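Eimear Keane
9 Mar 2023

Our church lunch for Mothering Sunday is coming up at Umthorpe, and a few people have asked how we do the food. I'll put it all in one thread.

We've had a sit-down lunch after the morning service for years. It used to be sandwiches. Then the Moriarty family moved over from Gallunthorpe and brought their ham and leek pie with them, and the sandwiches stopped.

We cook for 40. The hall holds more, but the oven doesn't, and I won't serve half the room cold.

Menu this year: ham and leek pie, a mushroom and barley pie for those who don't eat meat, buttered cabbage, carrots, boiled potatoes with parsley. Simnel cake after, and rhubarb with custard.

The pies are made on the Saturday and kept in the fridge unbaked. They go in before the first hymn. Whoever has drawn the short straw sits out the sermon to turn them.

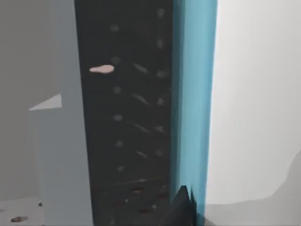

Rhubarb is the forced kind at this time of year. I bought some in February and froze it, cut to the length of my thumb. It goes in a dish with sugar and the juice of an orange, foil on, low oven. Don't stir it or it goes to string.

Simnel cake: I know a lot of people keep it for Easter. My grandmother made it for Mothering Sunday, so I do. Eleven marzipan balls on top, and a layer of marzipan through the middle.

I make 3 of those. They keep well in a tin, so they're done by the Wednesday before. If you're toasting the marzipan under the grill, stand there and watch it.

Grace is said once everyone has a plate in front of them. We used to say it first and then queue, but the children had always started by the time the last table sat down.

The hymn beforehand is number 206 in our old book. It's short and most people know it without looking.

Somebody asked when the lunches began. The earliest menu I've got is from 2000, typed, with egg and cress at the top. If anyone from Ultska Road still has older ones, I'd like to see them.

For the flowers, we tie small bunches of daffodils with string and put one at every place. All the women take one home, whether they have children or not. Spare bunches go to people who couldn't get out.

If you're coming and there's something you can't eat, tell me by Thursday week. Bring a pie dish if you have a big one, with your name on the bottom.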